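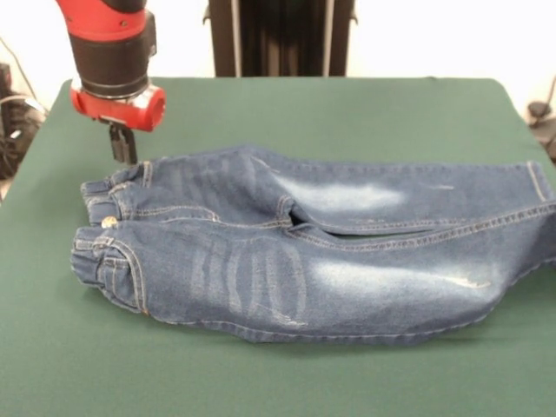

Folding Jeans Flat for Shelf or Drawer

Stundon Laundry Notes, section 10

This method gives a flat rectangle that stacks without leaning. It works for straight and tapered legs in medium or heavy denim. Very stretchy denim needs one extra fold, covered at the end.

What you need

A table longer than the jeans, covered with a cloth. Bare varnished wood lets the legs slide while you work. A plain cotton or felt cover holds them in place and protects the surface from the button and rivets.

Before folding

Check that the jeans are fully dry at the waistband and pocket bags. Empty the pockets. Close the zipper and fasten the button. An open fly spreads the waistband and puts a diagonal crease across the front panel.

Step 1. Lay the jeans face up with the waistband to your left and the hems to your right. Left-handed folders can reverse this.

Step 2. Fold one leg over the other along the center seam, back pockets facing out. Match the outer seams first, then the hems. The waistband will now be two layers thick.

Step 3. Pull the point of the seat out to the side, then tuck it back over the legs so the edge runs straight from waist to hem.

Step 4. Flatten the waistband. It tends to bunch next to the button. Hold the belt loops on each layer and pull them apart until the gathers come out. Do not pull on the button.

Step 5. Smooth both legs from the waist toward the hems with a flat palm. Wavy edges on the lower leg mean there is still slack in the layer underneath. Lift the hem, shake once and lay it down again.

Step 6. Bring the hems up to just below the waistband. Leave a gap the width of two fingers.

Step 7. Fold in half again for a shelf, or in thirds for a drawer.

Stacking

Alternate the direction of the folded edge from one pair to the next. The waistband end is thicker, and a stack built all one way will tip. On the Urard shelf unit, which has 80 cm bays, two stacks fit side by side with room to pull out a pair.

Stretch denim

After step 5, turn the waistband down once toward the hems and then continue with step 6. This keeps the folded pair from springing open.

Method by Shiuli Jayasinghe. Steps 3 and 4 revised in August by Jahangir Miah.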